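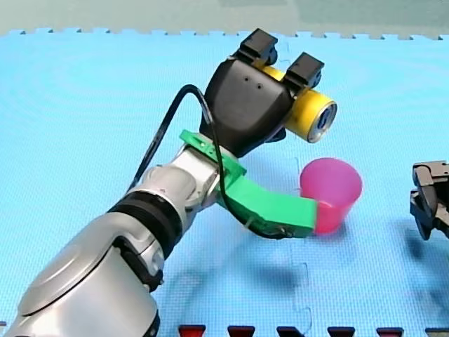
Getting a mixed cupboard back in order

I love this job. Give me a wet afternoon, a cloth and a cupboard nobody can find anything in, and I'm happy until tea! The method comes from Joanne Haslam at the Olthorpe craft room, and it works just as well for cups and cans at home as it does for tape and tools.

What you need

A clear bit of floor, a damp cloth, a pencil, a roll of small white labels and 50 pence worth of coloured stickers. Allow an afternoon (my first go took 339 minutes, but I did stop to read every old leaflet).

Step 1. Empty one shelf only

Start at the top and put everything on the floor. Stand cups upright and keep cans together, so that nothing rolls under the furniture. Leave the other shelves alone for now, however tempting they look.

Step 2. Sort by when you use it

Make 2 groups: things you reach for every week, and things you don't. Riet Van Beek sorts by colour instead, which looks gorgeous, but I can never remember whether the string was in with the greens or the yellows.

Step 3. Wipe, then wait

Go over the shelf and the inside of the door, and get right into the seams. Leave the door open for some 5 minutes before anything goes back.

Step 4. Give drawers and open compartments their own jobs

Wide drawers are brilliant for flat things: paper, card, sandpaper. An open compartment with upright dividers suits small boxes and anything you grab in a hurry. One kind of thing to a slot, and a small label near the corner. I put a coloured sticker on any door I've finished, so I know where I got to after lunch.

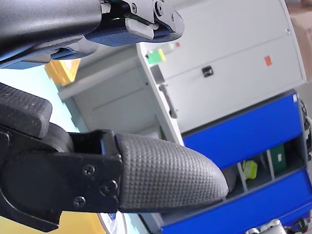

Should heavy things go on top of the cabinet?

Keep them low down, in the bottom drawer or on the lowest shelf, where you can lift them out without stretching. The top is fine for something light that you want to hand.

Step 5. Put it back and live with it

Weekly things go between waist and shoulder height, the rest above or below. Use the cupboard for a fortnight before writing the labels in pen. Mine stayed in pencil until August, and I moved the glue twice!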